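I've spent most of November arguing with a simulator, so forgive me if this comes out a bit cranky.

Trasel is the subscription everyone at my work keeps forwarding me. You get a virtual arm, a stack of furnished rooms and 1,000 practice episodes a month for $60, and you teach your robot at home in your pyjamas before it gets anywhere near a real kitchen. I love the idea! I really do. My colleague Lumturie Petkov signed up the same night I did and she's still raving about it.

My gripe is with where the money went. The rooms are gorgeous. Point the wrist view up at the ceiling and you get mottled brown tiles, bevelled window trim, a nice soft blue sky.
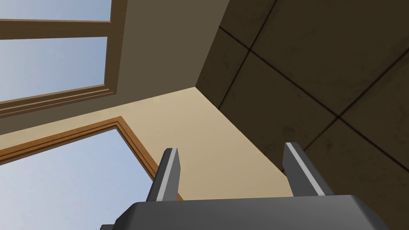
Wrist view in Trasel, gripper open, looking up into the corner of the room.

Lovely, but my robot doesn't care about trim. What I wanted was a mug that slips when you grab it badly, and in nine evenings of trying I never got one. Things either stick to the fingers like glue or shoot off across the bench. Grondent's older kit looks like a video game from my childhood (grey boxes, flat floor, that's your lot) and its contact settings are miles better.

So would I keep paying? For another month, yeah, mostly for the colour and lighting variety. After that I want slippery mugs, please.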